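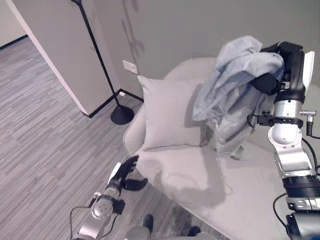

최종 수정일: 2024년 10월 16일

Rollum 과제 중간 진도 보고
수신: Jedwood 연구지원 담당
작성: Nenstead 실험실 조작학습 파트

1. 먼저 말씀드릴 것

지난 분기 보고에서 저희는 Hedlund 가중 방식을 넣은 정책이 천 물품 들어 올리기 과제에서 30회 시도 가운데 28회 성공했다고 적었습니다. 숫자 자체는 틀리지 않았습니다. 기록을 다시 열어 봐도 30회이고 28회입니다. 그런데 이번 기간에 그 숫자를 여러 방향에서 다시 들여다본 뒤로는, 이 수치를 과제의 성과로 인용하시는 일을 당분간 미루어 주셨으면 하는 생각이 강해졌습니다. 아래는 그렇게 된 경위와 지금 남아 있는 의문입니다. 좋은 소식을 기대하셨다면 읽기 불편한 보고일 수 있습니다.

과제 내용은 계획서와 같습니다. 두 팔 로봇이 좌석 위에 놓인 옷이나 수건 같은 천을 집어 들어 올리고, 놓치지 않은 채 정해진 자세까지 가져갑니다. 좌석에는 등받이에 기대어 둔 쿠션이 하나 있고, 천은 그 곁이나 앞에 놓입니다. 쿠션을 같이 집거나 밀어 쓰러뜨리면 실패로 봅니다. 시연은 원격조종으로 모았고, 관측은 머리 카메라와 손목 카메라를 함께 씁니다.

2. 데이터 현황

9월 말까지 모은 시연은 모두 584건입니다. 계획서에 약속한 최소 물량은 300건이었으니 양으로는 넘겼습니다. 다만 물량을 넘겼다는 사실에 큰 의미를 두지는 않으려 합니다. 앞쪽 300건과 뒤쪽 시연은 성격이 꽤 다릅니다. 앞쪽은 조종자들이 로봇에 익숙하지 않던 때라 접근 경로가 제각각이고, 중간에 멈추거나 손을 뺐다가 다시 들어가는 동작이 많습니다. 뒤쪽은 매끄럽습니다. 너무 매끄러워서 거의 같은 길로 들어가 거의 같은 곳을 집습니다.

처음에는 뒤쪽 시연을 품질이 좋은 것으로 분류했습니다. Hedlund 방식도 그렇게 판단합니다. 이 방식은 시연마다 점수를 매겨 학습할 때 비중을 다르게 주는데, 점수의 큰 부분이 동작의 매끄러움과 소요 시간에서 나옵니다. 결국 조종자가 능숙해진 뒤의 시연이 학습을 거의 지배하게 됩니다. 논리만 놓고 보면 그럴듯합니다. 서툰 시연을 흉내 내는 정책을 원하는 사람은 없으니까요.

문제는 평가도 그 뒤쪽 시연과 닮은 조건에서 했다는 데 있습니다. 천을 놓는 위치, 로봇 몸체를 세우는 위치, 조명까지 평가 때 쓴 배치는 뒤쪽 시연을 모으던 시기의 배치를 그대로 물려받았습니다. 누가 의도한 일은 아닙니다. 장비를 치웠다가 다시 놓기가 번거로워서 그대로 두고 평가한 것입니다. 그래서 28회라는 숫자가 가중 방식 덕분인지, 평가 배치가 학습 배치와 같았기 때문인지를 지금 자료로는 가를 수 없습니다. 지난 보고에서 저희는 이것을 가를 수 있는 것처럼 썼습니다. 그 문장은 철회합니다.

3. 대조 실험에서 본 것

이번 기간에는 가중을 하지 않은 정책을 같은 시연으로 학습시켜 나란히 돌려 보았습니다. 원래 지난 분기에 했어야 할 일입니다. 같은 배치에서는 두 정책의 차이가 눈에 띄지 않았습니다. 가중 정책 쪽이 손을 뻗는 동작은 더 시원시원합니다. 보고 있으면 더 잘하는 것처럼 느껴집니다. 그런데 성공과 실패만 적은 표를 펴 놓으면 그 인상을 뒷받침할 만한 차이가 없습니다.

시연을 구경하러 온 분들은 거의 예외 없이 가중 정책 쪽이 낫다고 말씀하셨습니다. 저도 그렇게 느꼈습니다. 이 과제에서 가장 조심해야 할 점이 이 인상이라고 생각합니다. 움직임이 자연스러운 로봇은 실패해도 아깝게 실패한 것으로 기억되고, 머뭇거리는 로봇은 성공해도 운이 좋았던 것으로 기억됩니다. 구두 의견은 앞으로 기록에 남기되 판정 근거로는 쓰지 않기로 했습니다.

배치를 바꾸면 이야기가 달라집니다. 로봇 몸체를 좌석에 대해 조금 틀어 세우고 천을 쿠션에서 떼어 놓았더니 두 정책 모두 나빠졌습니다. 가중 정책이 더 나빠진 것처럼 보이기도 하는데, 시도 수가 적어서 이 말도 아직은 믿지 않으셨으면 합니다. 이쪽은 정식 평가가 아니었고 중간에 천의 종류도 한 번 바뀌었습니다. 수치는 일부러 싣지 않습니다. 실으면 인용될 것이고, 인용되면 또 철회해야 할 것 같습니다.

4. 손목 카메라에 대하여

계획서에서는 손목 카메라를 추가하면 집는 순간의 정밀도가 올라간다고 가정했습니다. 머리 카메라만으로는 그리퍼가 천을 가리는 때가 있으니 가까이서 보는 눈이 필요하다는 논리였습니다. 지금도 논리에는 반대하지 않습니다. 다만 실제 기록을 넘겨 보면 정작 필요한 구간에서 손목 영상이 뭉개져 있는 경우가 많습니다. 팔이 움직이는 동안 배경은 가로로 번지고, 또렷하게 남는 것은 카메라와 함께 움직이는 그리퍼 부품 정도입니다. 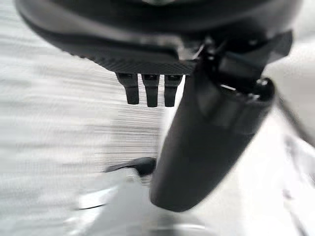 그렇다면 정책이 손목 영상에서 무엇을 배우고 있는지를 물어야 합니다. 한 가지 가능성은 번진 정도 자체를 속도 신호로 쓰는 것입니다. 시연에서 접근할 때는 많이 번지고 집기 직전에는 덜 번지니, 번짐이 줄면 손을 닫는다는 규칙만 익혀도 학습 배치에서는 그럭저럭 맞아떨어집니다. 천을 보고 닫는 것과 겉으로는 구별되지 않습니다.

확인을 위해 집기 직전 구간의 손목 영상을 다른 시연의 것으로 바꿔치기해 넣어 보았습니다. 정책이 천의 위치를 손목 영상에서 읽고 있다면 동작이 흐트러져야 합니다. 상당수의 시도에서 동작은 거의 그대로였습니다. 손목 영상을 아예 검게 채우면 확실히 나빠집니다. 그러니까 정책은 손목 영상이 있다는 것은 알고 있는데, 그 안의 내용에는 별로 관심이 없는 상태일 수 있습니다. 물론 바꿔치기한 영상끼리 워낙 비슷해서 생긴 결과일 수도 있습니다. 뒤쪽 시연의 경로가 서로 너무 닮았다는 앞의 이야기가 여기서 다시 걸립니다.

노출 시간을 줄이면 번짐은 줄지만 화면이 어두워지고, 밝은 회색 좌석과 벽, 옅은 색 천 사이의 구분이 더 나빠집니다. 애초에 저희 배치는 색이 지나치게 비슷비슷합니다. 가구와 쿠션, 벽이 모두 밝은 회색 계열이고 천도 옅은 푸른 기가 도는 정도입니다. 어려운 조건을 일부러 고른 것처럼 발표한 적이 있는데, 사실은 실험실에 있던 가구를 쓴 것입니다. 앞으로는 그렇게 소개하지 않겠습니다.

5. 성공 판정의 문제

지난 평가의 성공 기준은 천이 좌석에서 들려 그리퍼에 물린 채 유지되는 것이었습니다. 언뜻 분명한 기준인데 막상 적용해 보면 애매한 경우가 계속 나옵니다. 천의 윗부분은 집혔고 아랫자락은 아직 좌석 위에 걸쳐 있을 때가 대표적입니다. 지난번에는 이런 경우를 대체로 성공 쪽으로 넘겼습니다. 판정자는 저 한 사람이었고, 어느 정책이 돌아가고 있는지 알고 있었습니다. 그 28회 중에 이런 경우가 얼마나 섞여 있는지는 다시 판정해 봐야 압니다. 영상이 남아 있지 않은 시도도 있어서 완전한 재판정은 어렵습니다.

왼팔의 역할도 흐릿합니다. 과제 이름은 양팔 조작인데 이 단계에서 천을 잡는 일은 오른팔이 합니다. 왼팔은 앞으로 나와 손가락을 편 채 있는 때가 많습니다. 계획서에는 왼팔이 쿠션을 받치거나 천의 다른 쪽을 잡아 펴는 단계가 있습니다. 그 단계의 시연은 아직 충분하지 않고, 지금의 정책 결과를 양팔 협조의 증거로 읽으시면 곤란합니다. Jedwood 내부 소식지 초안에 그런 표현이 있어서 수정을 부탁드렸습니다. 반영되었는지 알려 주시면 고맙겠습니다.

판정 기준은 다음과 같이 고쳐 쓰려고 합니다. 자락이 좌석에 닿아 있으면 부분 성공으로 따로 적습니다. 쿠션이 움직였는지는 별도 칸에 적습니다. 판정은 영상만 보고 하며, 어떤 정책인지는 판정이 끝난 뒤에 밝힙니다. 기준 문서는 평가를 시작하기 전에 확정해서 보내 드리고, 시작한 뒤에는 고치지 않겠습니다.
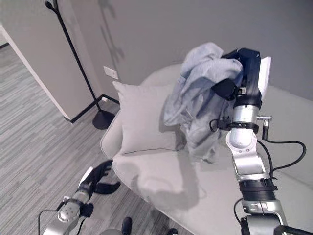

Amna Rajput는 이 보고의 초안을 읽고 나서 제가 지나치게 비관적이라고 했습니다. 가중 방식의 효과가 입증되지 않았다는 말과 효과가 없다는 말은 다른데 초안은 뒤로 갈수록 두 가지를 섞어 쓰고 있다는 지적이었습니다. 또 같은 배치에서라도 30회를 돌려 이 정도로 안정적으로 움직이는 것은 과제를 시작할 때의 상태를 생각하면 적지 않은 진전이고, 그 부분은 보고에 분명히 남겨야 한다고 했습니다. 손목 영상 바꿔치기 실험에 대해서는, 바꿔 넣을 영상을 고를 때 경로가 다른 앞쪽 시연에서 골랐어야 한다고 덧붙였습니다.

앞의 두 지적은 받아들입니다. 초안에서 표현이 과했던 문장 몇 개를 지웠고, 지금 남은 문장은 제가 책임질 수 있는 범위라고 생각합니다. 배치가 고정된 조건에서 로봇이 천을 꾸준히 집어 드는 것은 사실입니다. 과제 초반에는 그것도 되지 않았습니다. 다만 그 진전 가운데 얼마가 학습 방법에서 왔고 얼마가 그리퍼 조정과 조종자의 숙련에서 왔는지 저는 답하지 못합니다. Jedwood가 지원하는 것은 학습 방법 쪽이므로 이 구분을 흐리게 둘 수 없습니다.

세 번째 지적은 옳아서 실험을 다시 설계하고 있습니다. 앞쪽 시연은 접근 방향이 다양하니 바꿔치기 재료로도 낫고, 어쩌면 학습 재료로도 저희가 생각한 것보다 나을지 모릅니다. 후자는 추측입니다. Hedlund 점수가 낮다는 이유로 비중을 깎아 둔 시연들이 정작 배치가 바뀐 상황에서 쓸모가 있다면 점수의 정의부터 다시 봐야 합니다. 이 방향은 기대가 섞이기 쉬워서 결과가 나올 때까지 발표 자료에 넣지 않겠습니다.

6. 장비와 일정

로봇 쪽에는 큰 고장이 없었습니다. 팔을 따라 밖으로 나온 케이블이 동작 범위를 조금 제한하고 있어서 배선을 정리할 계획이 있습니다만, 평가가 끝나기 전에는 손대지 않겠습니다. 배선을 바꾸면 팔의 움직임이 미세하게라도 달라질 수 있고, 그러면 앞뒤 비교에 또 하나의 변명이 생깁니다. 손목 카메라 교체도 같은 이유로 미룹니다.

일정은 밀립니다. 계획대로라면 지금은 두 번째 과제인 천 펴기로 넘어가 있어야 합니다. 첫 과제의 결과를 믿을 수 없는 상태에서 두 번째 과제의 데이터를 모으기 시작하면 같은 문제가 두 벌이 될 것 같아 멈춰 두었습니다. 이 결정에 이견이 있으시면 재평가 준비가 끝나기 전에 말씀해 주십시오. 이후에는 되돌리기가 어렵습니다.

추가 시연 수집도 멈췄습니다. 584건으로 부족해서 결과가 애매한 것인지 저는 회의적입니다. 비슷한 시연을 더 쌓으면 학습 곡선은 조금 더 예뻐지겠지만 위의 질문 가운데 어느 것도 풀리지 않습니다. 수집 예산에서 남은 금액은 재평가용 배치를 늘리는 데 쓰고 싶습니다. 구체적으로는 색이 다른 좌석 하나, 무늬가 있는 천 몇 장, 로봇 위치를 표시할 바닥 눈금입니다. 바닥 카펫에 줄무늬가 있어서 테이프 표시가 카메라에 어떻게 잡히는지도 먼저 봐야 합니다. 비목 변경 신청서는 따로 보냈습니다.

7. 승인을 요청드리는 사항

가. 지난 보고의 성공률 문장을 이 보고의 1항과 2항으로 대체하는 것
나. 천 펴기 과제의 착수를 재평가 뒤로 미루는 것
다. 시연 수집비 잔액을 평가용 물품 구입비로 돌리는 것
라. 재평가의 판정자 가운데 한 명을 Nenstead 밖에서 구하는 것

라 항은 비용이 거의 들지 않지만 영상을 외부로 내보내야 하므로 승인이 필요합니다. 적당한 분이 Jedwood 쪽에 계시면 추천을 받겠습니다. 로봇을 잘 모르는 분이어도 괜찮고, 저는 오히려 그쪽이 낫다고 봅니다.

재평가 기준 문서의 초안은 공유 폴더의 Rollum 항목에 올려 두었습니다. 부분 성공의 정의에서 자락이 쿠션에만 닿아 있는 경우를 어떻게 처리할지가 아직 비어 있으니, 읽으실 때 그 칸에 의견을 적어 주시기 바랍니다.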